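**Food plush** are stuffed toys made to look like something you'd eat or pour on your fries. I've been keeping this entry going since February, mostly so I'd stop retyping it for my friend Ailbhe — hi, Ailbhe! The big families are fruit, baked goods and condiments, and I'll admit the condiments get more of my attention than they should.

A bottle is a nice easy shape to sew, really just a tube with a tapered top, so makers put their effort into the label. Some print it and some embroider it (I'm firmly on team embroidery, wobbly letters and all).

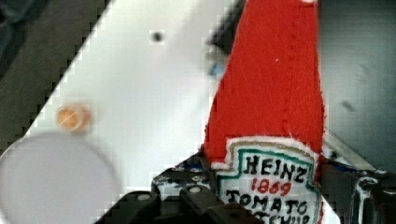 *Plush ketchup bottle with a stitched keystone label reading "HEINZ 1869 TOMATO."*

Red felt-like fabric does most of the work on a ketchup toy — you'd know it across a room. Fuzzy fabric does pick up lint, so I go over mine with a dry brush and spot clean the label with a damp cloth.

Collectors argue over whether a bottle belongs with the food or with the kitchenware. Laimutė Ķēniņš shelves hers with the food, next to the buns, and I've copied her.

See also: plush fruit, felt play food, pincushions.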